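Paper first, then the shop
Posted 11/30/22

Came away from this one with four pages of scrawl and cold feet. The owner of Plukwood, the stationery and card shop on the corner by the old bus depot, doesn't like being named in print ("put the shop, the shop's the thing") so the shop it is. We talked in the back room, kettle on, door bell going every few minutes.

First question, the obvious one. Why open a paper shop at all?

"I'd been made redundant. I had a bit of money and no sense. My sister wanted me to do a café and I can't cook."

Plukwood opened in April, three years back. Rent was 307 a week to begin with, which seemed a fortune. Stock was bought on the cheap from a printer that was closing down, two vans full, a lot of it odd sizes. Envelopes that fitted no card. "I've still got some of those. People buy them for seeds."

Seeds?

"Allotment lot. They save their own beans and they want a small envelope you can write on. I sell more envelopes in autumn than I do at Christmas, some years."

So who comes in? I'd guessed older people, and was told off for it. Teenagers, mostly after school, buying one pen at a time. A man who writes to his brother every week and is very fussy about the weight of paper. Nurses coming off nights at the hospital up the hill, for the little pocket pads. Bride's mothers, who are "a whole day's work each".

Lists are the big seller. I hadn't expected that. Shopping pads, to-do pads, packing lists, the ones with a magnet on the back.

"I thought phones had finished them off. But you can't stick your phone on the fridge. And everyone in the house can see it, thats the point. My husband will walk past a message from me all day long but he'll read the fridge."

Does she keep lists herself? Big laugh. Yes. Everywhere. Coat pockets, car, the till drawer, inside library books. She never throws a finished one out straight away either, likes to see the ticks for a day or two.

"I write things down that I've already done. Just so I can cross them off. My daughter says it's cheating."
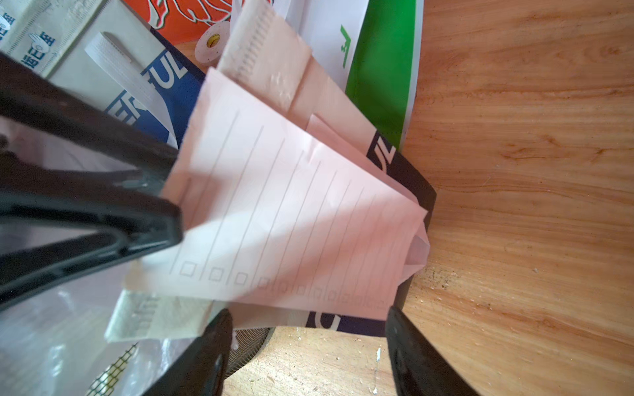
She doesn't think much of the fancy planners. Had a run of them from a firm called Koppel, lovely covers, stickers, a page for your moods. Sold 19 and sent the rest back. "Too much homework. You miss one week and you feel bad and it goes in a drawer. A pad doesn't tell you off."

The exception is the Sternico diary, plain, week to a page, which she orders every year and which is always gone by the second week of December. There's a waiting list. On paper, naturally.

I asked about money as everyone in this series gets asked about money. Last winter was bad. Heating, mainly, and the road being dug up outside so there was nowhere to park. The worst month took 2388 in the till, and when she'd paid the rent and the suppliers there was nothing left for wages. She did mornings at a school kitchen to fill the gap. I pointed out that she'd said she couldn't cook.

"I can't. I did the washing up."

What turned it round was the letter club. One evening a month, tables pushed together, bring your own pen or borrow one, write to whoever you like. Some people write to each other across the table. It was meant to be a one off. Now it's full most months and she's had to borrow chairs from the chapel. A small grant helped too, 4000 from the Drotis fund for high street shops, which went on proper lighting and a new front step. The old step had tripped up half the town.

Any advice for someone thinking of doing the same?

"Don't buy what you like. I like brown paper and string. I had a wall of brown paper and string." Pause while she serves someone. "And get a chair for behind the counter. I stood for the first year, I don't know who I was trying to impress."

Next year she wants to try repairs. Fountain pens, maybe old typewriters if she can find somebody to teach her. There's one in the window already, a bit stiff, with a half typed letter in it that customers add a line to as they pass. It had got on to the subject of soup when I left.

Plukwood is shut Sundays and Mondays. Letter club is the first Thursday, seven o'clock, bring a cushion if you've got one as the chapel chairs are hard.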